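Angus Yule
2026-07-16

Gripper notes, since a few people asked after the last thread. We have two sets of parallel fingers to pick between for the bimanual bench: the short flat ones from Mera and the longer padded ones from Feteck. I ran both over the past couple of weeks and wrote down what I could.

Same arms for all of it, same controller, same power supplies. Only the fingers and the finger offset in the config changed between sets. I re-zeroed the jaws every morning and again after every swap.

The task is brush in, brush out. One arm steadies a bowl by the rim, the other lifts a stick out of a square holder, dips it in the bowl, and puts it back. It's a dull task and it finds problems quickly.

116 trials per set. The Mera fingers dropped the stick 8 times. The Feteck ones dropped it 16 times. I expected the reverse, given that the Feteck pads are softer and have more area.

Going through the logs, most of the Feteck drops are on the return. The pad grabs the stick fine, then the stick rolls a little on the rubber when it touches the side of the holder. By the time the jaws open it's pointing the wrong way and it lands on the table.

The Mera drops are nearly all on the first pick. Less contact, so if the approach is off by a few millimeters you pinch the edge of the stick and it pops out. That one I can fix in software. Rolling on rubber I can't. 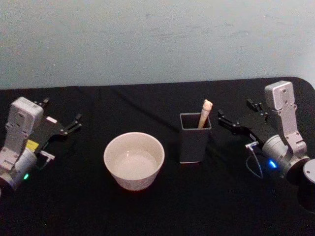
Both grippers open, bowl on the left, stick in the square holder.

Black cloth on the table for all runs. The depth camera was getting reflections off the bare tabletop and putting phantom points right where the fingers close. With the cloth down those went away, but the dark holder is now harder to segment. I ended up using the lighter rim as the cue and ignoring the body.

The bowl is a separate headache. Glossy white ceramic gives you holes in the depth map along the rim, and the rim is where I want to grip. Averaging a few views before closing helped more than any filter setting I tried.

Bowl results: no real difference between sets at low force. At higher force the short fingers tip it, the long ones don't. If you mostly handle dishes, I'd go with Feteck and stop reading here.

Cable routing matters more than I gave it credit for. On the longer fingers the gripper cable has less slack at full wrist roll, and twice the connector worked partway out. No error, just a jaw position that stopped updating. I now check for a stale reading and stop the arm if it hasn't changed during a commanded move.

On controllers: I had Cairns running the arms through June and switched to Lurkley before starting these trials. Lurkley keeps the two sides in sync better when both are moving. Cairns had a nicer log format and I miss it. I wrote a converter, it's ugly, ask if you want it.

One thing I haven't sorted out is jaw speed. Lurkley ramps the last bit of the close, and I can't find where to turn that off. It probably helps the Mera numbers a little – slow contact is kind to short fingers. I'd take the gap between the two sets with that in mind.

Swap time, for anyone who cares: Mera is four bolts per finger and you need a short hex key to get at the inner ones. Feteck slides on and locks with a lever. For a lab that changes fingers every day, that would settle it. We change them about as often as we mop.

Someone asked about mixing them, short on one side and long on the other. I tried it for an afternoon. It works, but the calibration file assumes both sides match and I had to keep two copies – I loaded the wrong one once and drove a finger into the cloth. Nothing broke.

For now the Mera set stays on. Next I'm putting thin tape on the inside faces to see if the first-pick drops come down, then rerunning all 116 with the same start positions. Will post the numbers under this one.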